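Writing the rules for a two-arm bench

The safety and practice lead at Trundside has a short document pinned inside a cupboard door. It runs to 8 rules on one sheet of paper, and it covers what people may and may not do when a robot arm is working on a computer that somebody else will want to open later. We talked for an afternoon about how the rules got written and which ones people argue with.

Trundside takes in retired office computers and works out which jobs on them can be handed to a robot. The bench rules go by the name Bostidura, after the first project that used them. The lead asked not to be named, on the grounds that the sheet was written by a whole group and still gets changed by it.

"The first version was four pages long," the lead said. "It had definitions. It had a section on the scope of the document. I watched people sign it and I could see they hadn't got past the first page. So we cut it until it fit on one side, in type you can read standing up."

The first rule is that the computer is unplugged and the power supply stays closed. It has never been changed. "You can argue about the rest of the sheet. We don't open power supplies, and a robot doesn't either. If a job needs that, it's a different job with a different procedure."

The second rule covers loose parts. Anything taken out of a machine goes into a fixture with a place made for it, and a processor never goes down on bare metal. The group prints its own trays. The lead said that the trays started as a convenience for the robot, which needs to find a part in the same position each time, and that they ended up in the rules when people began using them for hand work too.

"A processor in a pocket is a processor you can find. I've spent enough time on the floor with a flashlight."

Sockets came up next. With the processor out, the contacts are exposed, and the sheet says that no tool crosses over an open socket at speed. That wording took a long time to settle. An earlier draft gave a clearance in millimeters, and it failed because people couldn't judge it by eye. The present wording limits the arm to a slow mode of 200 millimeters a second anywhere above the case. Operators who want to go faster have to bring the arm out over the desk side first.

Cables take up more of the sheet than anything else. A data cable may be gripped by its connector only, never by the wire. The grip force has to be set before the fingers close, and the setting has to be written down. "A connector with a cracked shell will still go in. Then it works for a month. I'd rather have it fail on the bench where we know what we did to it."

I asked about hands, which is the subject most visitors raise. The lead took a while over this one. The sheet allows a person to guide or steady equipment at the bench, but says that only one person at a time gives instructions, and that this person says out loud what is going to move. Long sleeves are allowed if they are close-fitting. Lanyards are not.

"People expect us to say no hands, ever. If you write a rule like that, it gets broken on the first morning, and after that the whole sheet is worth less. We wrote down what we were willing to see people do."

The rule that gets the most complaints is the one about logging. Every attempt is recorded, including the ones that go wrong, and nothing is deleted by the person who made it. Bostidura closed with 2,000 logged attempts. Erdem, the project that followed, has set itself the same number, and the lead expects to reach it in October. Some of the operators would like to drop the false starts. The lead won't have it. "A record with only good attempts in it tells you what you wanted to happen."

Curnier, a smaller shop that shares some of the work, has taken the sheet and made one change – it asks for the desk behind the bench to be cleared before every session. Trundside has discussed this twice and left it out. The lead thinks it is a good rule for Curnier, where two teams use the same desk, and would be ignored at Trundside.

The sheet is reviewed twice a year. Anyone who works at the bench can propose a change, but it has to replace something, so that the page doesn't grow. The next one under discussion is about labels on cables, and whether they should come off before work begins. "I have no opinion on it yet," the lead said. "I'd like to see it tried both ways."
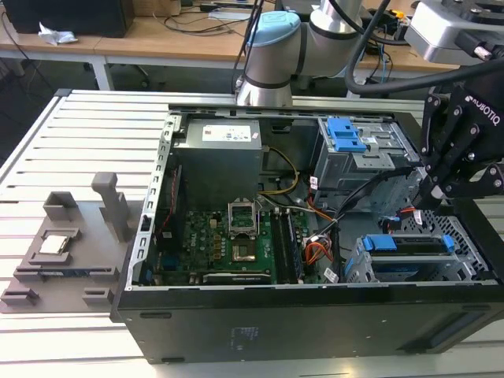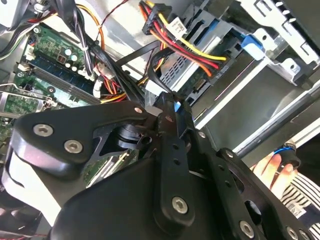 Work inside an open desktop computer at the bench
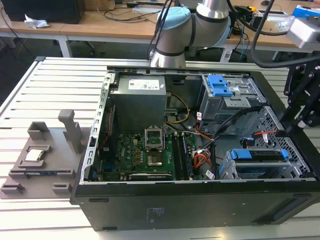 Page last changed: 22nd April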